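停顿

一

我到Tronlow上班的头一个月,工作是删停顿。

公司在一栋旧纺织楼的三层,做的是让机械臂收拾餐具。数据从外面的采集点送来,人拿着手持夹爪,在餐桌边把勺子、筷子、叉子拿起来,放到该放的地方,夹爪上的相机录下整个过程。到我手里时是一条一条的片段,每条对应一次动作。我从头看到尾,把手停住不动的部分标出来,脚本再把它们剪掉。

带我的是组长,女的,四十多岁,说话很慢。她第一天给我讲了规则:夹爪的速度低于阈值,持续超过半秒,就算停顿。停顿里没有动作,模型学了停顿,机器就会在桌边发呆。两年前他们吃过这个亏,机械臂伸到盘子上方停住,一直停到有人去按急停。从那以后数据都要剪。

我问,脚本既然能算速度,为什么还要人看。

她说脚本会剪错。夹住东西的那一下手也是不动的,那一下不能剪。

我就坐在那里看。一天下来,眼睛闭上还是桌布和勺子。采集的人不露脸,有时露半只手。看久了能认出谁是谁。有一个人动作很快,放下时总要磕一下桌面。有一个人夹叉子一定夹在叉颈上。还有一个人停顿特别多,我给这个人起了个代号,叫慢手。

慢手的片段最难剪。夹爪伸到勺子上方,停一下,转一点角度,又停一下,再下去。放的时候也是这样,勺子快碰到布了,停住,过一会儿才松。按规则,这些停顿全要去掉。剪完以后,慢手和别人就没什么两样了,只是画面会跳。

二

九月份,模型换了第三版,成绩不升反降。

降得最明显的是勺子。勺子放在平的桌面上,机器能夹起来,放在桌布上就不行。指尖压下去,布皱起来,勺子滑开,机器追着勺子再压,布皱得更厉害。测试员在表格里写“推布”,一页里有大半页都是推布。

组里开会,有人说加数据。手上有4000条,再采1000条桌布上的,混进去。组长同意了。新的数据采回来,我剪了将近三个星期,训练出来,推布少了一点,又多了一个新毛病:勺子夹得起来,放下时提前松手,从半空掉到桌上。

有人说是相机的问题,有人说是指尖的垫子太滑。换了垫子,还是掉。

那段时间我每天最后一个走。晚上保安来关灯,我就把桌上的台灯打开接着看。我把提前松手的测试录像和训练数据并排放,一条条对。对到第四个晚上,我发现机器松手的高度,和我剪掉停顿的高度差不多。

这话我没有马上说。我是删停顿的,说出来等于说我这几个月干的活有问题。第二天是星期一,我在食堂排队时碰见组长,端着盘子跟她讲了。

她听完,把筷子放下,问我有没有原片。

我说有,原片都在Binus的存储上,没人动过。

她说那就做个对照。

三

对照的办法是我和组长一起定的,写在一张纸上,后来贴进了报告附录。

取300条原片,全是桌布上放勺子的。分成三份训练集,内容一样,处理不同。第一份按老规矩剪。第二份一点不剪。第三份只剪一种停顿:夹爪离任何东西都远的时候,手悬在半空,大概是人在想下一步,或者在听旁边的人说话。夹爪靠近勺子、靠近桌面时的停顿全部留着。

三份各训练一个模型,别的参数不动。每个模型在测试台上做100次,桌布和勺子的位置由另一个人摆,摆的人不知道当天跑的是哪个模型。

难的是第三份。什么叫远,什么叫近,要有个数。组长说先用夹爪张开时两指的距离做单位,三倍以内算近。我说有些停顿正好卡在三倍上。她说那就两个人各看一遍,看法不一样的拿出来再看。

我们看法不一样的片段,大部分都是慢手的。

慢手有一种停法,别人没有。夹爪下到勺子两边,手指已经到位了,却不合上,这样停着,右手停的时候左手也停。我说这是在犹豫,应该算废的。组长把那一段放了很多遍,然后叫我看布。我凑过去看,夹爪刚到的时候布面鼓着一道,停着的那段时间里,那一道慢慢平下去了。等平了,手指才合。

我说,原来是在等布。

组长说先别写这个,等结果出来再说。她把那条归进了要保留的一类。

结果出来要等。测试台只有一张,白天别的组占着,我们排在晚上。不剪的那个模型最先跑,确实会发呆,机械臂在半空停着,测试员看着表,到时限就判失败。可是它一旦下去,勺子就放得很稳。老规矩的那个模型还是推布,还是提前松手。第三个模型排在最后。

等的这些天,组长让我去一趟采集点。她说我看了几个月的手,应该去看看桌子。

采集点在Carhuamaca,坐车要大半天。房子是租来的住家,门口堆着纸箱,进门左边一间是厨房,桌子摆在柜子前面。管现场的人给我倒了水,让我坐在墙边,说他们该怎么录还怎么录。

桌上铺着白桌布,织得很厚,上面有菱形的花纹。我在屏幕上见过这块布很多次,走近了才知道它有多软,手指按下去有个坑,过一会儿才回来。

采集的人两只手各拿一只夹爪,先右后左。我没有问哪一位是慢手。坐下来看了几分钟,也就不用问了。是个头发花白的女人,袖子卷到胳膊肘。她做完一条,把餐具打乱,再做下一条,中间不说话。

歇下来时我问她,为什么夹之前要停。

她说,停了吗?

我说停了,每次都停。

她想了想,说她以前在照相馆修底片,拿镊子的时候都要等一等,东西自己会动,等它不动了再拿。又说要是嫌慢,她可以改快。

我说不用改。

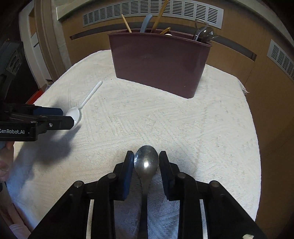
四 右手的勺子

回来以后,我把她那天录的调出来看。右边夹爪夹着一把不锈钢勺子,勺子还躺在布上,勺头朝外,在两片蓝色的指垫中间。左边那只夹着一把白色塑料勺。我看过太多这样的画面,以前看到这里,手已经放在删除键上了。

第三个模型跑了两个晚上。第一个晚上我在场,组长也在,自己带了一壶茶。机械臂下去,手指分在勺子两侧,停住。测试员抬头看了我们一眼,以为又要发呆。组长说再等等。过了不到一秒,手指合上,勺子起来了,布没有动。

放的时候也是。勺背挨到布,停一下,松开。

我数着表格往下看,推布只出现在靠近布边的几次。测试员在备注里写了“慢”,后来又把它划掉,改成“每次多用1秒左右”。

全部跑完,第三个模型的成功次数最多,老规矩的最少,不剪的在中间,差在超时上。组长把三行数字抄到白板上,站着看了一会儿,叫我算一算这里面有多少可能是运气。我算了,老规矩和第三个之间的差距不像运气,不剪的和第三个之间不好说。她让我把不好说也写进去。

报告是我写的。写到方法那一节,我给这种停顿起了个名字,叫接触前停顿,组长改成近物停顿,说放下的时候已经接触了,不能叫接触前。讨论那一节我写了布的事,写得比较小心。我们只在一种桌布上试过,只有一种勺子,停顿里机器到底学到了什么,是学会了看布,还是单纯学会了慢,从这个实验看不出来。我建议再做一组,把停顿的长度统统改成一样的,看成绩掉不掉。这组到现在还没排上测试台。

报告交上去以后,有人问,那剪掉的那些怎么办。

原片还在,只是标注要重来。脚本的阈值改了,加上了离物体的距离,但脚本还是会错,还是要人看。一个人按我的速度,重标一遍要到明年春天。公司又招了两个人,坐在我旁边。我给他们讲规则,讲到夹住东西的那一下不能剪,再讲到夹之前的那一下也不能剪。其中一个问我,那到底剪什么。

我说,离东西远的,手停在空中的那种。

他说那种也许人家是在想事情。

我说是,可是机器用不上。

他记在本子上了。

十一月,Anau那边也开了一个采集点,要我们出一份操作说明。我起草,组长审。初稿里我写了一句“夹取前请停顿半秒”,她划掉了。她说你这么一写,他们就会数半秒,布平没平都合手。我问那怎么写。她说不写,让他们照自己的手来,快的也要,慢的也要。

说明定下来只有一页纸,讲怎么拿夹爪,怎么擦镜头,一段录完之后等提示音响了再动。

新采集点的第一批数据送来那天,我打开第一条。这个人我不认识,动作不快不慢,夹的是一把叉子。叉子旁边的布鼓起一小块,手下去,直接夹了,叉子歪了一下,又正过来。我把这条看完,没有可剪的,点了下一条。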